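Home | Open tickets | Resolved | Knowledge base | Sign in

Ticket 2210: Station 4 transfers stall on hung garments
Queue: Floor Automation, Gavcombe site
Status: Monitoring
Reading time: 4 minutes

Reported problem

The garment transfer job on station 4 stops with "grasp not confirmed" when the item is on a coat rack. The same job with the item flat on the table completes. The stop needs an acknowledgment at the panel, and the operator has to walk over from the sorting bench to give it. Sorting staff report that on a bad shift they spend more time acknowledging stops than they used to spend taking the garments down by hand.

Environment

Cell controller: Stastavine, current release
Job set: Studitz hung goods, revised in May
Grasp timeout: 30 (default)
Dark goods profile: off

Log, first pass

Pulled the event history for the station. There were 265 stops with this code out of 1854 attempts. The stops cluster on dark items and on items hung from the lower hooks. Light-colored items on the upper hooks almost never trigger the code.

Restarted the controller. No change.

Recalibrated the wrist. No change. The calibration report was clean before and after, so this was probably wasted effort.

Replaced the rack with the spare from receiving. The spare is taller and the stop rate got worse. Put the original rack back.

Log, second pass

Ran the job at reduced speed with a navy cloth on a lower hook of the black metal rack. The approach is from underneath, so the view past the hooks is mostly ceiling. With the tube lights on, the exposure settles on the ceiling and the cloth loses most of its detail. The grasp check compares fold edges before and after closing. If it finds too few edges it waits out the timeout and then stops.

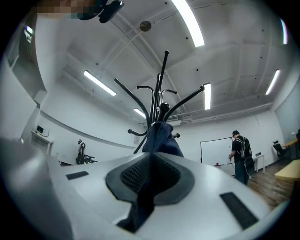 Samuel

Changed two settings after that run. Dark goods profile is now on, which meters exposure from the center of the view and leaves the ceiling out. Grasp timeout is unchanged. Extending it was suggested in the original ticket, but a longer timeout only makes the operator wait longer for the same stop.

Also moved the approach start point lower and closer to the pole. The curved arms were being picked up as candidate edges on some attempts, and the check was passing or failing on the rack instead of the garment.

Repeated the test with the ceiling lights on, then with the row nearest the rack off. Both completed. Leaving the lights on, as people work in that room and the cell should not decide how bright it is.

Effect on staff

This part was not in the original report, but it came up with both shifts and belongs in the ticket.

When the station went in, taking down hung garments was dropped from the sorting task sheet. Acknowledging stops was never added to it. The work was being done and did not appear anywhere -- the shift totals showed sorting as slower for no recorded reason. Stops on station 4 now log to the shift sheet as their own line.

Operators also asked to be able to skip an item instead of retrying it. Skip is now enabled at the panel. A skipped item stays on its hook and is taken down by hand at the end of the batch. The retry limit is set to two, after which the cell skips by itself and goes on to the next hook.

One request is still open. The second shift wants the acknowledgment button duplicated at the sorting bench. That needs a wiring change and a safety review, so it has been split into a separate ticket.

Workaround for sites that have not updated

1. Hang dark items on the upper hooks only.
2. Leave an empty hook between garments.
3. If the stop repeats on the same item, remove it by hand with the cell paused. Do not reach in during a retry.

Next steps

Keep the ticket in monitoring until a full batch of dark goods has gone through on both shifts. If the code comes back, attach the event history and note which hook the item was on. Black knitwear has not been tested with the new profile.

Contact Gavcombe Floor Automation | Copyright Gavcombe | Back to top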